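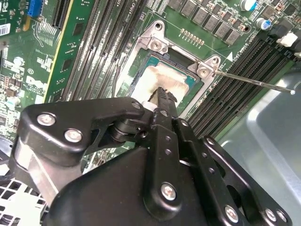
Issue 15, page 4

Teaching by hand and by remote: common questions

1 May 2023
By the Jarum workshop desk

We use cookies to remember your settings. Accept / Manage

What does "showing" the robot mean?
You do the job yourself, through the arm, and the arm records it. There are two ways. In hand guiding you hold the wrist and move it. In remote control you sit at the Garnell handset and the arm follows you.

Which one should I use for motherboard work?
Remote, in most cases. Your own hand blocks the wrist camera when you guide directly, and around a processor socket you need to see the fingertips. The memory slots stand close on both sides, so there isn't much room for knuckles anyway.

Does old thermal paste have to come off before I start?
No. Some of our recordings have a whitish patch still on the processor and we keep them. Don't let the toothed tips drag through it. If they do, stop, wipe them and begin a new recording.

How many recordings make a set?
200 for one task. Jisthorpe asks for the same number on each board model. The current board library holds 1,952 recordings, counting both methods.

Can I pause halfway?
Yes, for up to 15 seconds. After that the file closes and you start over – there's no way to join two halves.

I made a mistake. Should I delete it?
Keep it if you recovered. A missed grasp followed by a good one is useful. Delete it if you bumped the socket frame, touched a capacitor or let go of the handset.

Do I need to be good with a screwdriver?
It helps to know which way a Phillips head wants to turn and how tight is tight enough. People who've repaired computers usually pick this up in an afternoon.

Why does the arm feel slow on the handset?
Speed is capped near the board. You can raise the cap one step in the Aguirre settings panel, but check with your supervisor first.

How long are files kept?
365 days from the date of recording. Sets started before last November follow the older rule and stay until the project closes.

Who do I tell if a fingertip is loose?
Put the arm in hold, log it on the bench sheet and use the other station. Don't tighten the pivot bolt yourself.

15 shares | 0 comments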